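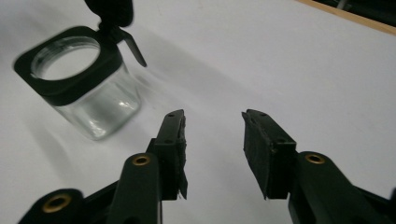
Fig. 4. Jar open on the work surface, fingers spread

Home | Set-up | Good Practice | Care | Contact

Updated April, by Erzsébet Pap

Section 7. Good practice with hand-held grippers

Welcome back! By now you've unpacked your Kurnisura grippers and charged whatever needs charging, so we can get to the part that people tend to hurry through (we did too, our first month). Please take your time with it.

1. Clear the work surface of everything except the object you're handling.
2. Look over the padding on both fingertips. Slight fraying is fine to work with; replace any strip that has started to peel.
3. Open the fingers fully before you approach glass, and come in slowly and low.
4. Close until the padding touches, then stop for a breath before you lift.

CAUTION: Never squeeze a jar by its lid or latch. 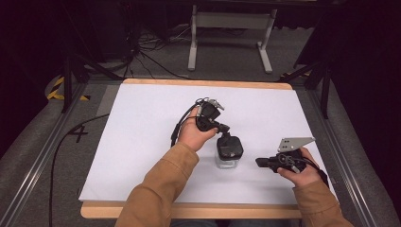 Dénes Halász wrote to us from the Drurport workshop that he would put cable checks ahead of everything else, and that his group now walks the full length of each cable before every session. We think that's a lovely habit, so it has become step 5.

5. Follow each cable by eye from the gripper back, and move any loop that could catch a sleeve or elbow.
6. When two grippers are in use, agree with yourself which one holds and which one turns, and keep to it for the whole task.

Note: Rest your wrists after almost 100 grasps, sooner if they ask you to.

Contact Kurnisura Support | Copyright Kurnisura | Back to top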